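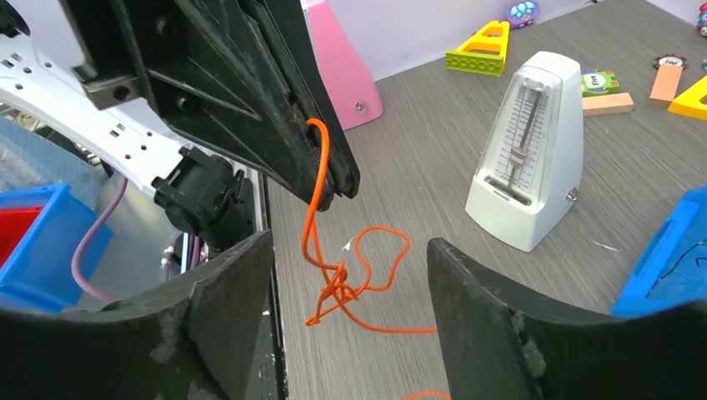 Which handsets will still receive security updates after the move to the new release branch?

Every Kistix model with 3 GB of memory or more stays on the update list. The two older models with 2 GB get one last patch on the old branch and are then closed, with the boot loader unlock tool left available to owners.

Progress report, Clillavus long-term support build for Kistix phones
Prepared for the Erraji device fund
Report date: 2021-11-23

1. Status

The project is on schedule for the main branch and behind schedule for the camera work. Of the 20 handset variants in the grant agreement, 18 now boot the new Clillavus branch and pass the basic test set (calls, text messages, Wi-Fi, Bluetooth, charging, storage encryption). The remaining two are the 2 GB models covered in the answer at the top of this report. We ask the fund to treat them as closed under clause 4 of the agreement. No money has been spent on them since the last report.

2. Work done in this period

The kernel was moved to the current long-term branch in September. The old vendor tree carried 536 local patches. Each was reviewed and either dropped, replaced by an upstream equivalent, or ported by hand. After the review, 158 patches remain. Most of these concern the power controller and the display panel drivers, for which no upstream code exists.

The update client was rewritten to support resumed downloads. The earlier client started again from zero when a connection dropped, and this was the most common complaint from owners on metered plans. The new client checks each block as it arrives and keeps the good ones. It also refuses to install when the battery is below the set limit, a check that the old client made only once, before the download began.

Full-disk encryption was replaced with file-based encryption on new installs. Phones upgraded in place keep the old scheme until the owner does a factory reset. An automatic conversion was tried and abandoned after two test units lost their user partition. 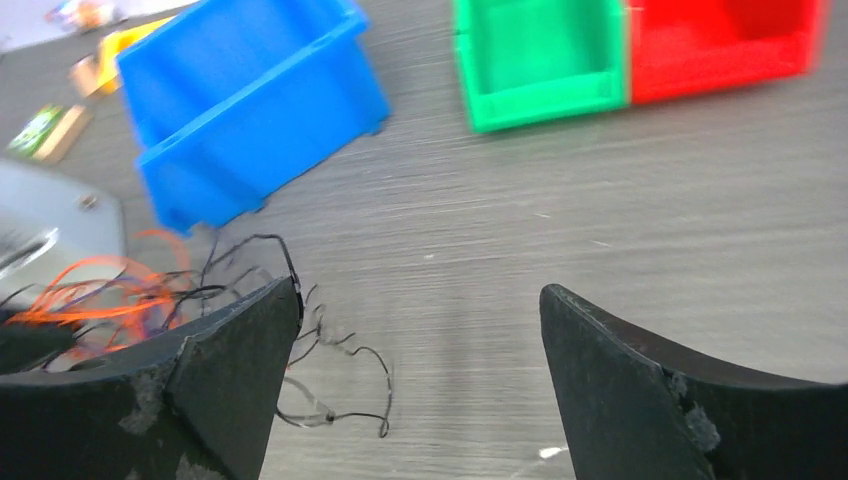

The release notes state the need for a reset in the first paragraph, and the update screen repeats it with a link to the backup instructions. Owners who skip the reset still receive all security patches.

3. Open problems

Camera. The rear camera works on all supported variants, but the image signal processor runs from a binary supplied by Gestilitz under license. The binary was built for the old kernel and is loaded through a compatibility layer. Start time for the camera app is longer than on the old branch, and video recording at the highest setting drops frames when the phone is warm. Gestilitz has agreed to deliver a rebuilt binary but has not given a date. We have asked for one in writing.

Idle power. Standby drain on the dual-SIM variants is higher than on the single-SIM ones by more than a second modem should cause. Logs show the modem waking the main processor whenever the second slot is empty. A workaround that powers down the empty slot is in testing. It has one side effect: a SIM inserted while the phone is on is not detected until restart.

Fingerprint sensor. Enrollment fails on a small number of phones with replacement screens. The cause is a calibration value stored in the original display module. No fix is planned in this grant period. The PIN and pattern locks are unaffected.

4. Changes to the plan

The public beta will open without the camera rebuild. Testers will be told which video settings to avoid. Waiting for the binary would hold back the kernel fixes, which matter to far more owners.

Translation of the settings screens moves from this period to the next. The strings were still changing during the encryption work, and translating them twice would have cost more than the line allows.

5. Budget

Spending on engineering is within the agreed line. Test hardware is under its line because secondhand handsets were cheaper than planned. We request permission to move the unspent part to the update server, where bandwidth costs will rise once the beta opens. No change to the total is requested.

6. Next period

Open the beta for the supported variants.
Finish testing of the empty-slot workaround and decide on its default setting.
Integrate and test the Gestilitz binary, if received.
Publish the final patch for the 2 GB models along with the unlock tool.
Freeze the settings strings and hand them over for translation.

The patch review list and the test results for each variant are attached as separate files.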